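[gripper-users] Re: hand-held units, two-person buckle task, which tips?

Long one, sorry, typing between runs. Duangjai asked on Sunday for numbers and opinions on the two tip sets and I only have half the numbers. Opinions I have plenty. Her message is quoted further down so you don't have to dig for it.

Short version: keep the yellow tips on the hand-helds, don't order the Stindine set yet, and fix the camera cable before anybody collects anything serious. Details below.

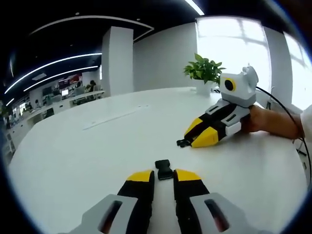 From: Wanpen Somboon
To: gripper-users
Cc: Duangjai Phromma, Kamol Inthanon
Posted in: Hardware / End effectors

Duangjai Phromma wrote:

> Hi all,
> We have to pick one fingertip for the October batch and I'd like it
> settled before Grímur prints more of anything. What I need to know:
> do the yellow tips hold small flat plastic parts or do they only
> look like they do? The Gavach tips were fine on cups and bottles
> but we never gave them anything thin.
> Also - is two people with one unit each workable at a table, or do
> the cameras mostly see each other? Kamol thinks the second one.
> And please can somebody write down which mount was on which unit
> this time. Last round I had 19 files with no mount noted and had to
> throw them out.
> D.

OK. Taking those in order, more or less.

Thin flat parts. Yes, they hold. We used small black buckle parts, one operator per half, white table. Pickup from flat is the annoying bit. If you come straight down with the fingers too far open the part skates away when you close. If you come in low and nearly closed, it goes in first time most of the time. We did 80 pickups with the yellow tips, 30 with the Gavach ones before I gave up on those. Yellow: 87 percent on the first close. I don't have a fair number for Gavach because Kamol and I were still learning the approach angle when we ran them, so please do not put the two side by side in a table. I mean it. Kamol kept his own tally and it dosn't match mine anyway, he counts a re-grip as a pass.

What I can say about Gavach is how they fail. The pad is soft, the part sinks in, and then it tilts when you squeeze. For a cup who cares. For a buckle you end up with the prongs pointing at the ceiling and you have to put it down and start again. The yellow ones are stiffer and the part stays how you took it.

Mating the halves is harder than picking them up, no surprise. Both people have to agree on a height. We settled on this: one holds still, a little above the table, the other does all the moving. When both move you get a lot of hovering and apologizing. Whoever holds still should brace the wrist on the table edge. Apinya wants to try it with the still half simply lying on the table and one operator pushing, which would be a one-unit task and much cheaper to collect. I'd keep both as separate tasks. 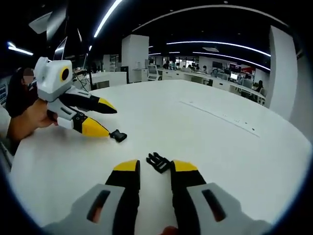 Second thing, color. The yellow helps a lot more than I expected when you go back through the video. The fingers are black along the inside, the parts are black, and against a white table you can find the contact point by looking for where the yellow ends. When I stepped through the all-black Gavach clips I kept losing the tip. If we go with any other supplier I want the same yellow or something just as loud.

Lighting. I'd ask everyone to sit with the windows to the side or behind. Pointing at the glass the panes go pure white and the exposure jumps when you turn away again, and the tracker doesn't like the jump. The ceiling strips are no trouble at all. If anything the tracker seems to like them.

Do the cameras see each other - yes, constantly, with lenses this wide you can't avoid it. Kamol is right about that part. I don't agree it's a problem. The other unit is big and it moves, so it costs some features on that side of the view, but the far half of the room is full of desks and pillars and that's plenty to hold on to. I had two clips where tracking broke and in both of them the other operator had leaned right in. So: don't lean in. Opposite sides of the round table works better than elbow to elbow.

Cable. The thin camera cable going over the back of the hand is my biggest complaint about the whole setup. It tugs when you roll the wrist and by the end of a session you're steering around it without noticing, and that goes straight into the motion data. Grímur, could you do a clip on the rear of the body, so it leaves downward insted of across the knuckles? Velcro was tried. Velcro came off.

Controllers, since Apinya asked off list. The arm side is still the Brosine box for now. Playback of the pick is OK at half speed. At full speed the Brosine box closes the fingers late and you see the part get nudged before the grip. Gkikas loaner closes on time but the homing is a pain and it wants redoing after every e-stop. Haven't tried the mating motion on either. Not going to untill the cable thing is done, no point replaying my cable-dodging on a real arm.

Mounts, as requested. My unit had the new mount all day, Kamol's had the old one. It is in the file names this time. Check me on that please.

Still open:

- Gavach rerun with the low approach, Kamol and me, same parts
- one-unit version with the half lying flat (Apinya)
- rear cable clip (Grímur)
- price on the Stindine set, only if the rerun surprises me

Will send the clips list tonight if the upload finishes. If anyone has a spare pair of yellow tips in a drawer, mine are starting to round off at the left corner and I'd like to compare with fresh ones before the rerun.

Wanpen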